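How a Robot Arm Joined the Returns Room

When people buy something and decide not to keep it, they often send it back. The company has to open the package, work out what is inside, and put each item where it belongs. This work is called returns sorting.

At a warehouse run by a company called Girkari, returns sorting takes place in one long room. Fifteen people work there on each shift. For many years they did every part of the job by hand. Now a robot arm does one part of it. This page explains which part, how the arm does it, and what the people do now.

The old way of sorting

Returned items arrive at Girkari in big bins. The items are mixed together. A toy may lie next to a phone case, and a kitchen tool may lie under a scarf. A sorter used to lean over the bin, take out one item, look at it, and carry it to the correct shelf. Then the sorter walked back and did the same thing again.

Leaning and reaching are easy if you do them once. They are harder on the body if you do them all day. The muscles of the lower back have to hold up the head, the arms, and the top half of the body each time a person bends forward. Sorters at Girkari changed places every 70 minutes so that the same person did not bend for too long.

What a robot arm is

A robot arm is a machine with stiff parts, called links, that are connected by joints. A motor at each joint turns it. Your own arm has links too: the upper arm is one, and the forearm is another. Your elbow is the joint between them.

At the end of a robot arm there is a tool. The tool can be changed to suit the job. An arm that paints has a sprayer. An arm that picks things up has a gripper. Some grippers use suction, like the cup on the back of a bathroom hook. Others have fingers that close on an object from two sides.

Electricity has to reach the tool, and signals have to travel between the tool and the computer. For this reason many arms have cables on the outside. The cables need some slack. If they were pulled tight, they could be damaged when a joint turned.

How the arm decides what to pick

The arm cannot decide anything without a computer program. The program used at Girkari is called Elolel. It works in steps.

First, it receives pictures of the inside of the bin. A picture is made of many tiny squares of color called pixels. The program looks for groups of pixels that seem to belong to the same object.

Second, it looks for places where the fingers could hold that object. A good place has two sides that face away from each other and are close enough together to fit between the fingers.

Third, it plans a path. The arm must reach the object without hitting the walls of the bin.

Fourth, the arm moves, the fingers close, and the program checks whether something is being held. If nothing is there, the program starts again from the first step.

Why a mixed bin is difficult

You can pick up a ball, a pencil, and a sock without thinking much about it. Your hand changes shape for each one, and your skin tells you if something is slipping. A gripper has fewer ways to change shape.

Each kind of object causes its own kind of trouble. A ball can roll away when a finger touches it. A flat case lies low against the floor, which leaves little room for a finger on each side. Shiny objects reflect light, and the reflections can confuse the program. Soft objects fold up in a new way each time they are dropped. Objects near a wall are hard to reach because the wall is in the way of one finger.
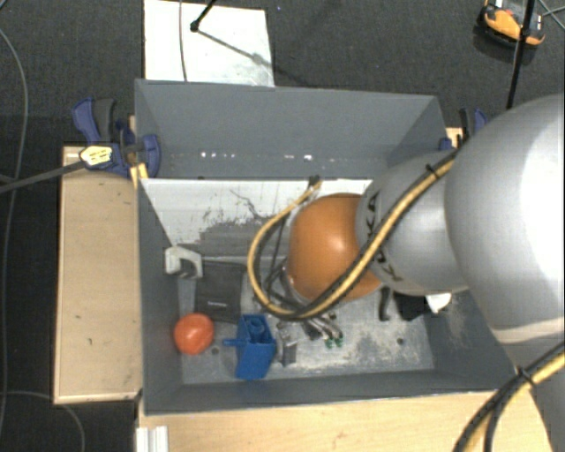
The gripper, with its green fingertips, is lowered into a gray bin. The items on the floor of the bin include a red-orange ball, a flat black case, and a blue plastic object.

What changed for the people

The arm takes items out of the bin. It does not do the rest of the work. It cannot tell whether a jacket has been worn, or whether a puzzle has all its pieces. People check these things.

Two new jobs were created in the room. One is called bin lead. The bin lead watches the arm and helps when it fails to pick something up. Before reaching into the bin, the bin lead presses a stop button and waits for the arm to be still. The other job is called item coach. The item coach looks at pictures of failed picks and marks where each object was. The marks are used to improve the program.

The sorters who wanted these jobs took a course at the Lomley Training Center. The course lasted 31 hours and was held during paid work time.

Not every change was welcome. Some sorters said that the room became noisier. Others missed walking around and talking with one another, and one table was moved so that the people checking items could face each other again. The arm is also slower than a skilled sorter when the bin is very full, so on busy days in November people still empty some bins by hand.

Words to know

Automation: using machines to do work that people used to do.
Gripper: a tool at the end of a robot arm that holds objects.
Joint: a place where two links meet and can turn.
Link: a stiff part of a robot arm.
Pixel: one of the tiny squares that make up a digital picture.

From the Heiskanen Young Readers series, Machines at Work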